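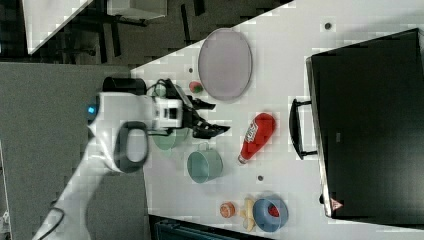 Gallery: The Tabletop Collection

Levcombe Home Study Centre

The Tabletop Collection brings together the everyday items used in the Centre's teaching on laying, clearing and storing. It was assembled by Kazuhiro Minami and is kept in the ground floor room, where it may be consulted by students and visiting groups by appointment.

The collection holds 51 pieces of tableware and 15 pieces of toy food. Plain shapes and soft colours have been preferred throughout, so that each item may be recognised quickly and returned to its proper shelf. A number of the plates and bowls came to the Centre from the former Zamari tea rooms - the remainder were bought in Levcombe over several years.

Serving ware
The oval tray is a shallow piece in lavender-grey with a slightly raised rim. Trays of this kind are stored flat, beneath the bowls, and are issued first when a table is to be laid.

Draining and rinsing
Colanders are grouped with the dish racks and not with the bowls, an arrangement adopted following the review of the shelves in March.

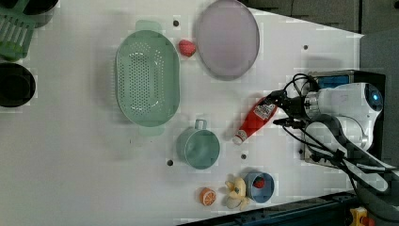 Mint green colander and round plate, with toy fruit, a teal mug and a bottle of ketchup.

Toy food
The fruit includes strawberries, bananas and orange slices. Pieces are lent in sets and should be checked against the printed list before they are returned - the smaller items are easily left inside cups.

Visiting the collection
Groups of up to 15 can be received at one time. Requests to borrow items for use elsewhere should be made in writing to the Collections Office, Room 3, Levcombe Home Study Centre. Loans are made for one term and may be renewed once.

Page last revised: Wednesday, February 9, 2022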